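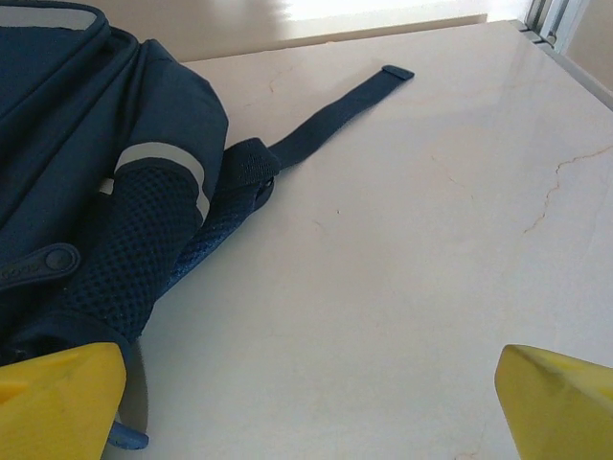 Märta Strand wrote in to ask whether she really has to undo the straps every single time, as it seemed a lot of fuss for a school bag, and could she please just stuff everything in and go. Fair question, Märta! You can skip it on an ordinary school morning. For the Skjelbred week I'd still do it, as the bags get stacked on the coach and short straps take the pull badly.

Section 3. Getting the backpack ready and packing it

Before you start, clear a bit of table. I know the floor is tempting, but I've packed on the floor for years and I always end up kneeling on somebody's pencil case. Have the books, the jacket and the small bits within reach.

3.1 Setting up the bag

1. Lay the bag on its side and open every zip, including the little front pocket everyone forgets. Tip it out. (Last October I got a whole satsuma out of one, and it had been there a while.)

2. Let the shoulder straps out to their full length. Pull the webbing through the adjuster until you reach the end piece, then lay it flat along the table so you can spot any twists.

3. If the webbing is twisted, feed it back through and start again. Don't try to flick it straight once the bag is full, it never works and you'll lose your temper.

4. Turn the side pockets inside out if the mesh will let you and shake out the crumbs. A dry toothbrush gets into the weave nicely.

5. Wipe any reflective trim with a damp cloth.

Note: if a pocket has gone slack at the rim, keep bottles out of it and use it for gloves or a hat. A bottle will work its way out on the first hill, and I speak as someone who has chased one halfway down to Cisstead harbour!

Caution: no biro on the fabric, please. Names go on the label inside. Marker on the outside comes off on jackets, and then I get the phone calls.

3.2 Books first

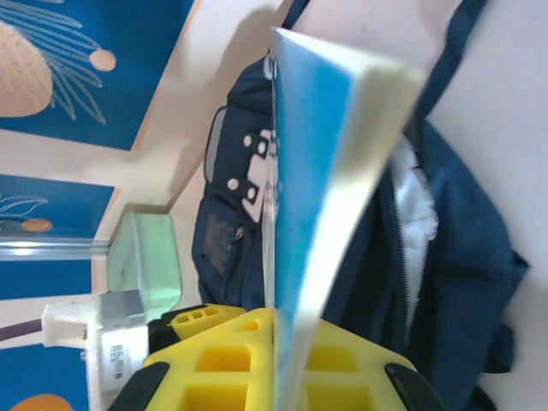

Sille Vigfúsdóttir
Kit and packing guides, Nemora

1. Start with the biggest flat book. It goes against the panel that sits on the child's back, spine down, so the corners don't dig into the zip.

2. Add the next book in front of it, the same way up. For the Skjelbred week we allow 2 books and the activity folder, and that really is plenty, however much they plead.

3. Slide the folder in last, on the zip side. It bends a little and the books don't, so it copes better with whatever you push in afterwards.

4. Close the main zip and stand the bag up. If it topples forward straight away, the weight is too far out. Open it again and shuffle the heavy things back.

Note: thick books and board books can go in sideways if the bag is a small one. I used to be strict about this and I've given up.

3.3 The jacket

Do the jacket after the books. Zip it up first, fold the sleeves in across the front, then fold it up from the hem until it's the width of the bag. Rolling is fine too, but a rolled jacket eats up the top of the bag and you'll be fighting the zip.

1. Check the jacket pockets. Tissues, mainly.

2. Lay the folded jacket on top of the books with the collar facing up, so it can be grabbed in the rain without unpacking the lot.

3. Close the zip slowly, holding the lining back with your other hand.

Caution: a damp jacket doesn't go in with books. Hang it up overnight, or carry it over your arm if you're off at once.

3.4 Last bits

Put the bag on the child and shorten the straps evenly, a little on each side at a time. I stop when the top of the bag sits level with the shoulders. Tuck the spare webbing away so it doesn't dangle.

The Zorirari card game fits in the front pocket with 12 pencils beside it, if you take the pencils out of their tin. Spare socks are covered in Section 4.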